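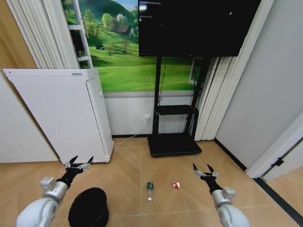

La invitación de Culura decía «jornada de puertas abiertas, calzado cómodo». Lo del calzado se entiende al llegar: entre el aparcamiento y la entrada hay una cuesta que en julio, a las cinco de la tarde, cuenta como deporte federado. Llegué con la camisa pegada y la firme intención de no comprar nada.

Culura alquila y reforma pisos, y ha montado en la planta baja de Costska, una antigua imprenta, varias habitaciones de muestra donde se puede pisar todo y, con permiso, sentarse en casi todo. El recorrido dura 33 minutos según el folleto. El mío fue más largo porque me perdí buscando el baño y acabé en el almacén de rodapiés, que tiene su público.

## El suelo

Lo mejor de la visita, con diferencia, está a ras de tierra. El salón tiene un suelo de madera clara en espiga, de los que hacen que uno ande mirando hacia abajo como si hubiera perdido una moneda. La guía nos contó que han probado 200 combinaciones de tono y acabado. Pregunté en qué se distinguían la penúltima y la última. Me miró con lástima profesional.

También tiene un inconveniente, y es que sobre un suelo tan claro se ve todo. Una botellita de plástico con la etiqueta verde oscuro, tirada allí en medio, se convierte en el centro de la habitación. Lo mismo pasa con cualquier cosa roja y blanca, arrugada, del tamaño de una lata aplastada. En mi casa, con baldosa jaspeada de los setenta, eso puede vivir meses sin que lo detecten las autoridades.

## La cortina y el armatoste

La cortina plisada blanca me gustó más de lo que pensaba admitir. Cae en pliegues verticales, pega con la pared beis y da a la habitación un aire de clínica cara en la que te ofrecen agua con pepino. De precio no se habló, y yo soy de los que interpretan esos silencios.

Delante está el purificador de aire, alto, blanco, con el frontal lleno de agujeritos. Una señora del grupo lo tomó por un altavoz y estuvo un rato esperando la música. Yo no la corregí; también tenía mis dudas. Queda bien en el rincón, eso sí, aunque ocupa el sitio donde cualquier persona normal pondría una butaca.

## Resto del recorrido

La habitación que patrocina Donnelly estaba cerrada por pintura fresca. La de Hatstead se visitaba en grupos de 2, con una cola que daba la vuelta al pasillo. Aguanté hasta que sacaron los canapés en la otra punta.

Entrada gratuita, aparcamiento no. Hay una fuente junto a la puerta y conviene beber antes de la cuesta. Me llevé una muestra de madera en espiga del tamaño de un posavasos, y de posavasos está.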